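Washing microfibre cloths without ruining them
Cleaning and laundry > Cloths and dusters

Kojo Frimpong
I bought a pack of 36 microfibre cloths for the house last October and have been putting them in with the bath towels at 60. They used to pick up dust well. Now they push it along the shelf and leave smears on the windows. Have I spoiled them, or can they be brought back? I use an ordinary liquid and a capful of softener. We are in a hard water area if that makes a difference.

Ekua Asamoah
It's the softener. It coats the fibres and they stop gripping. The towels won't be helping either, as cotton sheds lint and microfibre holds on to it.

Soak them in a bucket of warm water with a small squirt of washing-up liquid for an hour or two, rinse well, then wash them on their own at 40 with half your usual amount of liquid. No softener. You may need to do it twice. Mine came back after the second go, apart from a couple I had dried on a hot radiator.
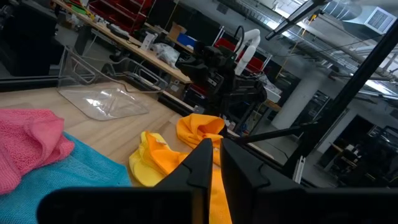
Keep a separate cloth for each job as well, or you will be wiping the worktop with something that has done the bathroom floor. I go by colour. Orange is for the kitchen and yellow is for dusting, and the two are different enough that you can tell them apart even when they are crumpled up together like these. The bathroom ones get washed last and separately. Write it inside the cupboard door if other people in the house do the cleaning.

Bořivoj Holub
Agree about the softener. On hard water I put a cup of white vinegar in the drawer every few washes – not with bleach, ever. My machine is a Rosard and the quick wash doesn't rinse enough for cloths, so I add an extra rinse. Line dry if you can. If you tumble them, use low heat and clean the lint filter first.

Also check the label. Some cheap ones are mostly polyester with hardly any split fibre and never were much good on glass.
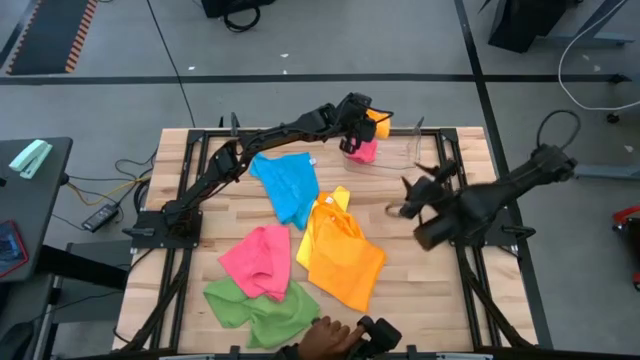
Page last changed: 2 September 2026

Aino Ikonen
I sort them before they go away. Clean cloths go in a shallow see-through box on the shelf, so I can see if I'm down to the last pink one, and dirty ones go in a net bag on the back of the door. The bag goes straight in the machine. I wash when there are 12 in it.

Don't iron them. I did that once.

Kojo Frimpong
Thanks all. Soaked half of them overnight and they are better on the shelves, still a bit smeary on glass. Will do the second wash and leave the softener out.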